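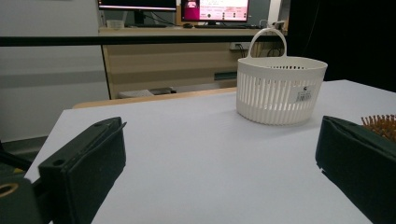
4.3 Revestimiento de los dedos y ajuste de la apertura

El revestimiento de los dedos de la pinza manual Oltlow se realizará una vez fijadas las dos mordazas a su soporte y antes de la primera sesión de agarre. El tejido, de tacto similar al fieltro, deberá doblarse sobre el borde superior de cada dedo, por encima de los dos orificios pequeños, que permanecerán a la vista. Como pieza de ensayo se recomienda un objeto ligero con asa y paredes de listones, como la cesta blanca de plástico, colocado sobre una mesa de superficie clara y a cierta distancia de las mordazas.

1. Corte dos tiras de tejido de 42 mm de ancho.
2. Aplique el adhesivo Drumico en la cara interior del dedo y espere 40 segundos.
3. Asiente la tira desde la base hacia la punta, sin estirarla.
4. Doble el sobrante y presione el canto.
5. Repita la operación en el segundo dedo.
6. Abra la pinza hasta el tope y compruebe que las caras interiores quedan enfrentadas.

Nota: un ligero deshilachado en el canto superior es admisible. Si alcanza la cara de contacto, sustituya la tira (referencia 533 del catálogo del taller Sestonlow).

Precaución: no cierre las mordazas mientras el adhesivo esté fresco. El tiempo de secado es de roughly 33 minutos a temperatura ambiente.

7. Sujete la pieza de ensayo por el borde y levántela unos centímetros. Si resbala, revise la tensión según el apartado 4.4.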